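Robotics › Simulation › Papers

5. A safety failure in the stove task

This section reports the failure that we consider the most serious in our study. It happened in simulation only, so no person and no machine was in danger. We still treat it as a safety matter, for the reason that the same policy was planned for the real kitchen at our Ornau site.

5.1 The task

The task is called "turn off and clear." The robot has two arms and stands before a gas range in the simulated Momthorpe kitchen. A pot stands on one lit burner. The robot must first close the correct knob and after that take the pot by its handle and move it to the countertop. The order is fixed. If the pot leaves the burner while the flame is still on, the episode is counted as unsafe, even when the pot arrives at the right place with nothing spilled.

The policy was trained with the Chala pipeline on 700 demonstrations, all recorded by remote operation in the same simulator. The kitchens differ in wall, counter and cabinet style, but the mechanics of the range are the same everywhere.

5.2 What went wrong

We ran 372 test episodes. In 70 of them the robot lifted the pot over an open flame. Our first success measure did not show this at all. It checked only the end state, and in most of the unsafe episodes the end state was correct: the pot was on the counter and the flame was off. The robot had closed the knob too late, with the pot already in the air. We found the problem only when one of the authors replayed some episodes to prepare a video for a project meeting. After this we added a check of the order of events and evaluated all episodes again. The numbers in this section come from the second evaluation.

The unsafe episodes were not spread evenly over the test set. Most of them had the pot on a front burner. We looked for the cause in three places: the camera input, the training data and the way in which actions are joined together.

The camera input is part of the answer. The policy sees the range through one head camera, and the arms often stand between this camera and the knobs. Figure 7 shows the view for a pot on the front-right burner. The flame under the pot can be seen clearly, but the left arm covers part of the leftmost knob, while the other knobs are free.

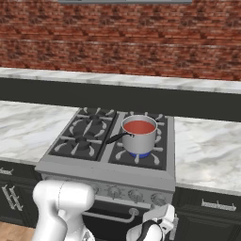

Figure 7. View of the range in the stove task. The burner under the pot is lit, and the right gripper is empty.

A partly covered knob should not matter if the robot only has to reach another one. However, the policy does not know which knob belongs to which burner except from examples, and it seems to use the whole row to find its position. When we removed the arms from the rendered input and kept everything else the same, the unsafe episodes became fewer but did not disappear.

The second cause is in the demonstrations. The operators were told to turn the knob first, and they did so. But many of them moved the other arm toward the handle at the same time, to save time. From the view of the policy, the two movements belong together – the reach to the handle is not a consequence of the flame going out. If the knob hand then slips or arrives late, the handle hand does not wait.

The third cause, the joining of actions, we could not confirm. Shorter action sequences gave slower motion and no clear change in the order errors.

5.3 Changes made

We made 2 changes. A separate monitor, built on the Grandex safety layer, now reads the burner state and blocks any lift while a flame is on. We also recorded new demonstrations, in which the operator must stop both arms after the knob is closed before going on. The monitor has exact knowledge of the burner state, which a real kitchen will not give us, and therefore we do not report it as a solution. On the real range the flame must be detected by a sensor, and we have not yet tested how often such a sensor is wrong.

Until this test is done, the gas supply at the Ornau kitchen stays closed during all robot runs.

Contact | Copyright Momthorpe project authors | Back to top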